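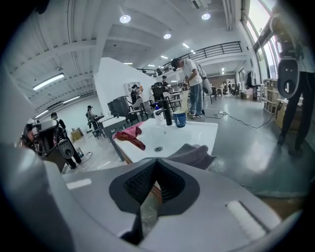
Hand Washing Water Use in Shared Student Housing
Project report, Environmental Science elective
Group members: Consolacion Dalisay, Virgilio Barredo, Bogdan Matei
Submitted 2020-05-22

1. Question
We wanted to know how much water goes down the drain in one hand wash, and whether turning off the tap while soaping makes a difference people would notice on a bill.

2. Method
In April we asked residents of the Jidow and Dizon buildings to wash with a bucket under the faucet and write down the level. 19 people took part. Each did one wash with the tap running and one with it off during soaping. Buckets were marked every 300 ml. Readings between marks were estimated by eye, so small differences should not be trusted.

3. Results
With the tap running, most washes used more than two marks, or 600 ml. With the tap off, most stayed under that. Two sheets from Dizon were left out because the handwriting could not be read. Faucets in Jidow are older and run faster, which we did not correct for.

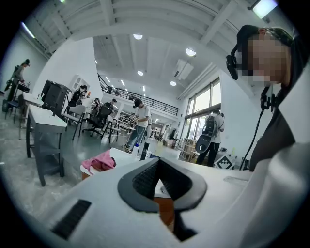
Danilo Catacutan commented on the draft that the two buildings should have been reported separately, and that a wash timed by the person doing it is likely to be longer than usual. We agree with the first point and have added separate tables in Appendix B. For the second we have no data.

4. Next steps
Measure flow rate at each faucet first. Use smaller marks on the buckets.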